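About Trivau
Hand soap, small bottles and refills from Galtindale

Trivau fills and refills clear plastic bottles for offices, schools and guest houses. We started with hand soap and still sell more of it than anything else.

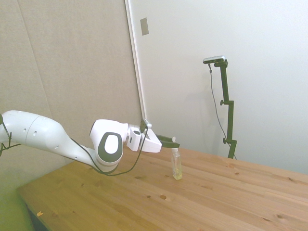
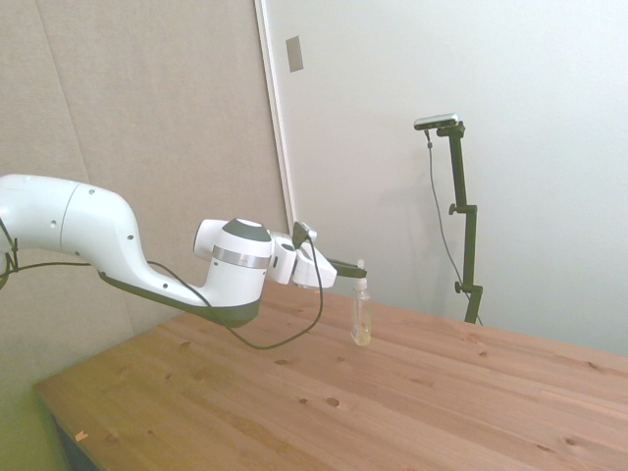 Clear bottles and the pine table at Galtindale 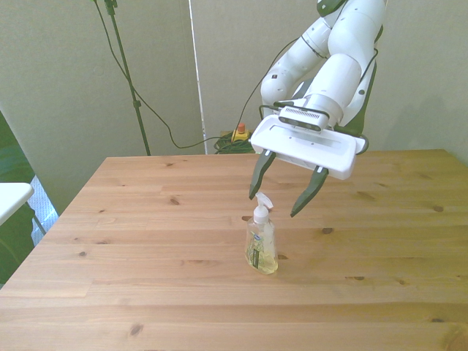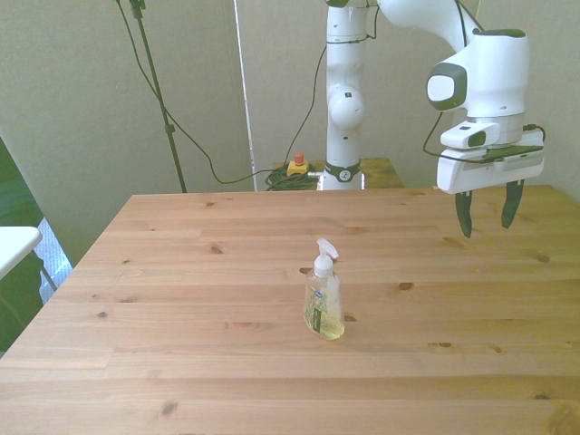 Jonalyn Lumanlan
Operations Manager, Trivau

We opened in Galtindale in April with one sink, one scale and a rented storeroom. Dimas Simanjuntak did the filling and Pacita Talavera did the deliveries. There are 14 of us now, and a second storeroom in Floltport.

Most of our customers send their empties back. We take pump bottles and small capped bottles, with or without a bit of liquid left in the bottom. Please leave the pump or the cap on. Bottles are sorted by size, rinsed, dried and checked for cracks at the neck. Anything that leaks goes to recycling.

Last year we refilled 1,378 pump bottles. A standard crate holds up to 14 bottles, and orders of three crates or more are delivered free inside Galtindale. Floltport customers can pick up from the storeroom on Sebastian Street.

We use clear bottles for everything so that the person who looks after the sinks can see the level without picking them up. Labels stay on as long as they can be read.

Orders and returns: Jennylyn Dizon
Deliveries: Jayson Estrella

Page updated 7/19/18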